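Section 3. Working alongside the arm at the drinks counter

Before the arm came to the Lesville site, one person poured for the whole shift. That person now sets up, checks and restocks, and the arm does the pouring. Read this section before your first shift with it.

3.1 Starting a shift

1. Sign in at the Lalent panel with your staff code.
2. Place the bottle and the cup on their marks.
3. Stand behind the floor line and select Program 61.
4. Watch the first pour from start to finish.

Note: Hand pouring is still allowed when the arm is paused. Log it under code 154.

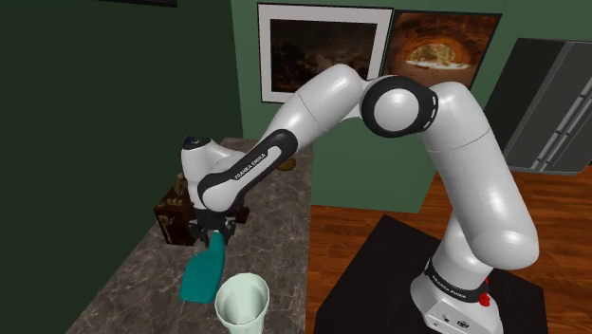 3.2 If a pour goes wrong

1. Press Pause on the panel. Do not reach for the bottle while the arm is moving.
2. Wait for the panel to show Held.
3. Wipe up any spill and replace the cup.
4. Select Resume. If fault 424 appears, call the Rees service desk and pour by hand until they clear it.

CAUTION: Never take a bottle out of a closed gripper. Use Release on the panel and support the bottle with your other hand.

3.3 Breaks and handover

The arm does not set your break times. Pause it, sign out, and tell the next person which bottles are low. Staff moved from Sevby in January keep their old codes.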